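Zurnitz wrist rig -- comparison of two controllers

Trial notes and recordings, 28 April 2025. Contact: Rosário Cunha

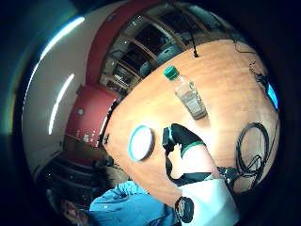 Which controller should I use for a first test?
Start with the Hapeta. It keeps its settings after a restart, and the Allis must be set up again each time.

Contents
hapeta/ -- 30 recordings
allis/ -- 56 recordings, of which 8 have no wrist data

Known problems
Valter Louro found that the clocks of both controllers drift in long recordings. Please align them before you compare.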